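Home Licensing Guidance Notices Forms Contact

Late-hours licensing in Gutton: frequently asked questions

Aug 25, 2026
By Pascal Marty

The revised closing hours for licensed premises in Gutton apply to bars, restaurants with a bar counter, members' clubs and any venue that sells alcohol for drinking on site. The answers below cover the points raised most often by licence holders, residents and personnel from the Ruvine garrison. They summarise the order and do not replace it.

What are the new closing hours?

Sale of alcohol must stop at 1 a.m. on ordinary nights and at 2 a.m. on the eve of a public holiday. Customers have 30 minutes after the last sale to finish drinks and leave. Food and soft drinks may be sold during that period.

Premises on Ghasemi Street and the two side roads leading from it are in the central zone and must also clear outdoor seating by 11 p.m. The outdoor rule applies whether or not the tables are being served.

Did the hours change in May?

The order was adopted in May, with a transition period for existing licence holders. Venues that already held a late permit could keep their old hours until the permit expired. All such permits have now expired, and no extension of the transition period is planned.

Does the order apply to military personnel differently?

No. The order applies to premises, and a licence holder has the same duties towards every customer. The garrison sets its own rules on when personnel must be back and which venues they may visit. Those rules are published by the garrison and are not enforced by the town.

A venue can be fully compliant with its licence and still be placed off limits by the garrison. The reverse is also possible. Questions about an off-limits listing should go to the garrison liaison office and not to the licensing desk, which has no part in the decision and does not hold the list.

Can a licence holder apply for later hours?

Yes. A late permit may be granted for a single event or for a fixed period of up to 144 days. The application must include:

a floor plan showing exits and the position of the bar
the name of the person in charge after midnight
a statement of how noise will be controlled
proof that neighbours within the same block have been notified

Applications are decided within 20 working days. An incomplete application is returned and the period starts again when it is resubmitted. The most common omission is the floor plan — a sketch without measurements is not accepted.

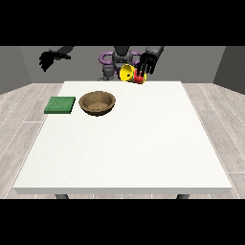

Length: 5-minute read

What does a late permit cost?

The fee for a fixed-period permit is 299 euros. It is payable on application and is not refunded if the application is refused. It is refunded in full if the application is withdrawn before a decision is made. Single-event permits are charged at a lower rate, shown on the application form.

Non-profit clubs pay half the fee. To qualify, a club must supply its current articles and its most recent annual accounts.

How many people may be inside after midnight?

The limit is the one shown on the fire certificate. The order does not set a separate figure for late hours. Where a venue has more than one room, each room has its own limit, and the total for the building may be lower than the sum of the rooms. Staff are included in the total.

Are door staff required?

Door staff are required for fixed-period permits in the central zone from 11 p.m. until the last customer has left. Elsewhere they may be required as a condition of the permit. They must be registered, and the register number must be worn where customers can read it. A licence holder may act as door staff if registered, but cannot be the named person in charge at the same time.

What is the Timeck register?

Timeck is the online register used to record closing times. The person in charge enters the time of the last sale and the time the premises were cleared. Entries must be made before noon on the following day. A correction can be made within 48 hours, after which the entry is locked and a change must be requested in writing.

Premises that close before midnight do not have to use the register, unless they hold a late permit. Permit holders must make an entry for every night covered by the permit, including nights when they close early or do not open.

What happens if a venue closes late?

A first breach normally leads to a written warning. A second within twelve months leads to a fine, and a third may lead to suspension of the late permit. Serious breaches, such as sale to minors or refusal to admit an inspector, can be dealt with by suspension straight away.

Time is measured from the last sale and from the clearing of the premises, and each is treated separately. A venue that stops serving on time but has customers inside after the 30 minutes is in breach.

How do residents report noise?

Noise in progress should be reported by telephone to the duty officer. Reports made the next day can be sent on form 1223, available from the Forms page or at the town hall desk. The form asks for the address affected, the time the noise began and ended, and the type of noise. Anonymous reports are recorded but cannot be used as the sole basis for a fine.

Noise from people walking home is a matter for the police — the licence holder is responsible for the premises, the entrance and any outdoor seating.

Can a decision be appealed?

Yes. An appeal must be made in writing within one month of the date on the decision letter. Fines are on hold while an appeal is open. Suspensions are not, unless the appeal panel grants a stay. A request for a stay may be sent with the appeal or separately.

Where can the full text of the order be read?

The full text and the zone map are on the Notices page. Printed copies are held at the town hall and at the Ruvine liaison office.

Back to top Notices Forms Accessibility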